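Residence Diary, Mistutdale House
May, second floor common room

Morning

The common room was opened at 8:40 a.m. in accordance with the revised schedule. Tomomi Ebihara was present for the handover and signed the key book. The windows were opened for ventilation and the heating was turned down to the lower setting.

Residents had been informed by notice that all personal items left in the room overnight would be collected. Two sweaters and an umbrella were taken to the front office and entered in the lost property list. The Kaneko bookcase, delivered last month, still requires its rear fixing. A further request has been submitted to the maintenance desk.

Clearing of the table

Work then moved to the wooden table, where drink bottles are gathered before they go down to the recycling point. The plastic Coca-Cola bottle was lying on its side, empty and without its cap, the label still on. The open black box had been placed on the right-hand side of the table and a bottle was already in it. It is a shallow box with a grey interior and white printing on the outside, and it is adequate for the quantities generated on this floor. 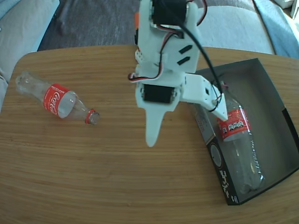 Recycling record

The building total for the term stands at 1,072 containers, of which 300 came from this floor. The figure was copied into the Keda ledger and initialed. Residents are again asked to leave labels in place and to empty bottles fully before bringing them to the table. Caps are to be put in the jar beside the sink.

Afternoon

Fenditz called at noon regarding the replacement of the sink filter. The visit is confirmed for the 12th, and access will be provided through the side entrance. The table was wiped with a damp cloth and the chairs were returned to their usual places. Ms. Ebihara asked that the wording of the overnight notice be made shorter. A new draft was left in her tray at 4:15 p.m.

The room was locked at 9:30 p.m. The key is in the front office.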